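Notes from the Puzzle Table

Well, I finished it! The 1,000-piece harbor puzzle that has been on my dining room table since July is done, boxed up, and on its way to Corinne Lindgren, who has been asking for it every week at swap night. Sorry for the wait, Corinne. The sky was the problem. It's one shade of blue from corner to corner, and I ended up sorting those pieces by shape on cookie sheets, which I'd always thought was cheating. I've changed my mind. Do it sooner than I did.

A few of you wrote in after the last issue to ask how I keep a big puzzle going without giving up the table for good. The short version is that I don't, and we ate on our laps for most of the summer. Ottó Lengyel does it the smart way: he builds on a sheet of foam board and slides the whole thing under the couch when company comes. He says to leave a couple of inches of bare board all the way around or you'll lose your edge pieces to the carpet. (I tried a felt roll-up mat once and unrolled a lighthouse in four parts. Never again.)

Now, lighting. I do most of my puzzling after supper, and the overhead light in our dining room puts a glare on anything glossy. I moved a floor lamp over to my left side and turned the big light off, and what a difference! If you're shopping for a new puzzle and you mostly work at night, look for a matte finish. Dark pictures are the hardest after sundown, so save your night skies and black cats for a Saturday-type afternoon with the curtains open.

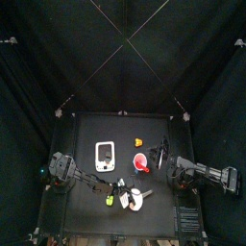
On to swap night. We'll be in the back room of the Plestbridge library again, and the doors open at 6:30. Bring anything you're done with, and please put a note in the box if there's a piece missing. One missing piece is fine with most of us, we'd just like to know before we get to the end of it! Kids' puzzles are very welcome too, and we're low on anything under 30 pieces for the little ones.

I'm starting a covered bridge next, all orange leaves. Wish me luck.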